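Robots and toy donuts at the Kerklow open day

Posted Jul 23, 2026

I've been looking forward to the Kerklow open day ever since Rattana Bunnag told me they'd be letting people right up to the benches, and it did not disappoint! My group had 30 minutes with Saeed Soltani, who runs the table-setting work, and I could have stayed all afternoon.

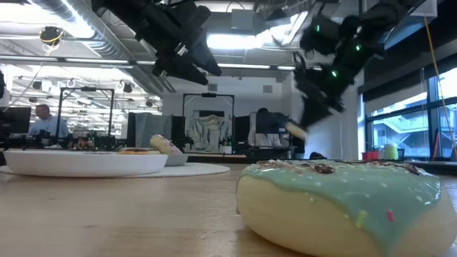
Issue 2

The donuts are toys, sadly, but they make a great test. They're round and chunky, with no handle anywhere, and a plate or a bowl leaves the gripper very little room to get in beside them. Two arms share the table – I kept waiting for them to bump into each other. Saeed told us the project is called Evham and the goal is 1,000 good pickups on toys before they try anything squishier. A kid next to me asked if it could do pancakes. Good question!

My favorite part was looking through the wrist camera. You get the gripper's own view of the tabletop, with those two pointed fingers sticking up and nearly everything past them gone soft.
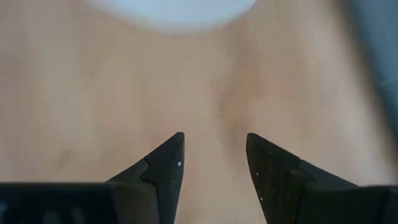 Issue 2, continued

I asked Saeed how it copes with that much blur (I was hogging him a bit by then) and he said the wrist view is mostly for the last little stretch before a grab. Jaruwan Limsakul has promised me her notes on the gripper talk, which I missed while getting coffee.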